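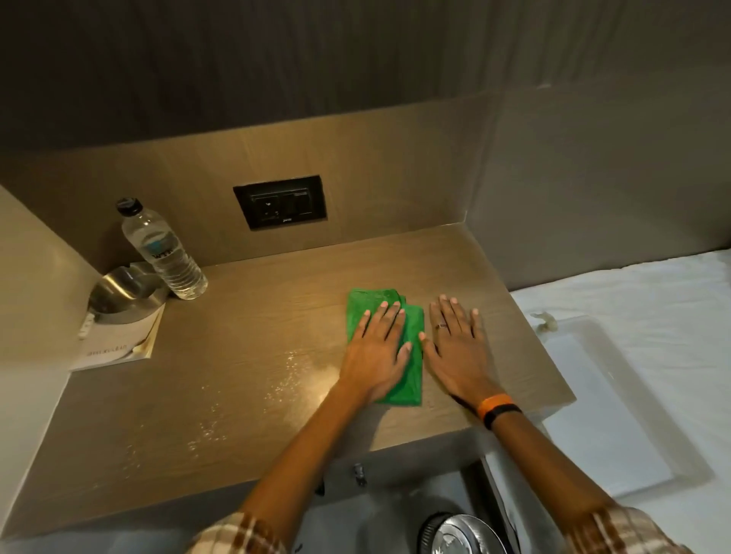 Wiping demo, mid-press. Left hand on the cloth, right hand on the bench, wet patch still to go.

Bimanual policy won't stop bracing with the other hand. Relabel or fix the loss?

tidewrack
Posted 16/10/2023

G'day all. Long one, sorry, grab a cuppa.

I'm training a wiping policy from first-person human demos. Hand poses come out of a tracker, get retargeted to two arms, and the policy predicts chunks of wrist pose plus a finger closure value for each side. The set is 2,538 clips, of which 1,221 are some kind of wiping (benches, tables, one very patient shower screen). The rest is folding and tidying.

The trouble is the hand that isn't wiping. In heaps of the clips the person plants it flat on the surface next to the cloth, like in the frame up top. The policy has learned that beautifully. Too beautifully! It now plants the spare hand every single time, including when there's a mug in the way, and on the real arms the planted hand pushes down hard enough to trip the force limit before the wiping hand has got going.

I've tried dropping the loss weight on the non-wiping side to near nothing. Then it just drifts about and eventually wanders into the other arm. Not an improvement.

So do I relabel all the bracing as "idle" and park the hand somewhere, or is there a smarter way to do this in the loss? Stack is Ostier for the planner and controller, and our own training code on top. Happy to post configs.

gumbootlogic
Relabel it. Bracing is a human thing. We lean because we've got a torso to hold up and a bad back. Your arms are bolted to a frame, they don't need to lean on anything. Mark every bracing segment as idle, swap in a parked pose, retrain. I did this on a smaller set and it was an arvo's work once I had a contact heuristic going.

plover_88
Gonna disagree with gumboot here. Have another look at that frame. The right hand is right up beside the cloth, palm down. You can't tell from a still whether it's holding up body weight or just resting there or about to take over the cloth. If you parked the arm for all of those you'd wipe out (ha) any two-handed behaviour that starts from that pose. On our bench the hand swap is the most useful thing the policy learned and it starts exactly like that.

I'd keep the pose and fix the force. You're replaying positions into a stiff controller, so any error in surface height turns into push. What's your z stiffness on the spare side?

tidewrack
Same on both sides. Which, typing it out, is a bit embarrassing.

Table height comes from depth, and it's worst on shiny stuff. The clip in the picture is a good one for that, the wet bit on the left has glare all through it and the depth map there looks like a mountain range.

saltbush_dev
There's your second bug, mate. If the plane fit is eating those reflection points, your contact height is off before the policy's said a word. Mask the specular pixels before the fit. I use a plain brightness and saturation threshold, grow the mask a little, and fit on what's left. Wood-grain tops are nice for this because there's plenty of texture left over once the shiny parts are gone.

Also check your tracker on the cloth hand. Palm over fluffy fabric with the fingers spread is where ours goes funny. It reads the cloth edge as a fingertip when the colours are close. Bright green against skin ought to be alright, but look at the confidence values anyway.

gumbootlogic
Ok but force control doesn't fix the mug. He said it plants the hand with a mug in the way. You can make it as soft as you like, it'll softly put its hand in someone's coffee.

plover_88
Fair, that's a planner job though, I wouldn't ask the data to do it. Put the mug in the collision world and let Ostier reject the chunk. You'd want that even with perfect labels. Parking the arm only means you don't find out until it does something else near a mug.

gumbootlogic
Rejecting chunks at runtime gets you a robot that stands there thinking. Been there. Ours sat over a dinner plate resampling until someone hit the stop.

linseed
Lurker, first post, be nice. I worked on the Linbridge retargeter before I moved on and we had this argument for months. Where we landed was a third label. We had active, idle and support, with support meaning palm in contact and hardly moving while the other hand does the work. You condition on it per arm. Then at run time you can ask for support or not, depending on whether there's space. It keeps the pose in the data and stops it being compulsory.

Labelling was less painful than it sounds. Wrist speed under a threshold plus palm height near the plane got us most of them, and we went over the leftovers by hand. You do need the plane fit sorted first or the height test is rubbish, so do what saltbush said before anything else.

One more thing, check what your retargeting does with stuff worn on the wrist. Your demonstrator's got a wristband on the right and a ring on that hand too. We had a chunky watch shift the wrist keypoint towards the elbow, and it looked just like a calibration error.

tidewrack
Oh that's interesting. The right wrist has had a small offset the whole time and I'd put it down to the head camera. I'll compare against clips with a bare wrist.

I like the three labels. Gumboot, would that get you over the line?

gumbootlogic
It's my idea with an extra column, so yes, obviously I support it. I still reckon default to idle unless you've got a reason.

plover_88
And I still reckon default to support. Let the eval decide. Same start poses, same cloth, mug in and mug out.

saltbush_dev
Is anybody going to ask about Gendenitz? Their new tool does contact segmentation out of the box. I had a go in June and found it decent on tables and hopeless on anything folded, but it might save you some hand labelling here.

linseed
Tried it. Same experience. It called a folded cloth "surface" and then decided the hand on top was bracing, so the wiping hand got tagged as support. Bit awkward for this dataset!

tidewrack
Right, update. Did the specular mask first, as told. Plane fit is miles better on the wet benches. Dropped the z stiffness on the spare arm and the force limit trips went from 124 to 11 over the same run of trials, before any retraining at all. Plover gets the beer.

The wrist offset is still there on bare-wrist clips, only smaller, so I've probably got two problems stacked on each other. Lovely.

Started on the support label using linseed's speed and height test. First pass is missing the ones where the person rocks a bit as they scrub, because the planted wrist moves too. Do you threshold on the palm instead, or smooth it?

linseed
Palm. Use the knuckle average if your tracker gives you one. Wrists rock heaps when people scrub, the palm stays put. Smooth over a short window as well or you'll get the label flickering in and out and the policy will copy the flicker.

gumbootlogic
And put the mug trials in the same post when you've got them please, I've got a beer riding on this as well.

tidewrack
Will do. Retrain is queued behind someone's folding job on the Đinh box, so don't hold your breath.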